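Can It Do the Dishes Yet? Final Report, Kitchen Chores Group

Thu 22 July

Our project began with a brochure from Kumer promising that household help was "basically solved." We had a two-armed setup, a table and one semester, so we decided to check. The chore was clearing up after a snack: fruit off the plates, small stuff gathered up, nothing crushed. 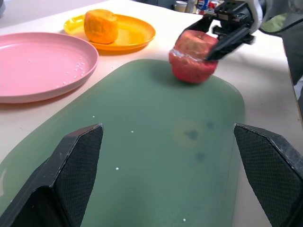 2 min read

Fruit went well. Anything the size of an apple has the good manners to be round, firm and hard to miss, and our grasp planner, Climach, was tuned on exactly that kind of thing. We were quite proud for most of October.

Then we added the beads. A tiny white bead is what a kitchen is really made of: crumbs, rice, whatever falls off a bagel. The fingers open wide enough for an orange and close with the confidence of something that has never had to pick up a lentil. Our scoring sheet gave 2 points for a bead in the dish and zero for a bead relocated. We relocated a great many beads.
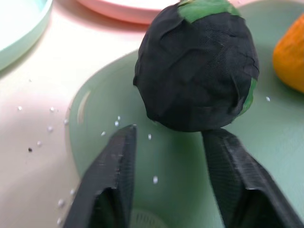 Wrapped objects were the other surprise. Benamis, the vision package, likes a clean outline, and loose fabric gives it a new one every time you touch it. We lost six lab sessions to wrinkles. Switching to the Thongsuk finger pads helped the grip and did nothing for the confusion.

Would we let it clear a real table? The fruit, yes, if the guests were patient. For the rest we recommend a sponge. The full log has 500 entries and is in the appendix, along with the brochure.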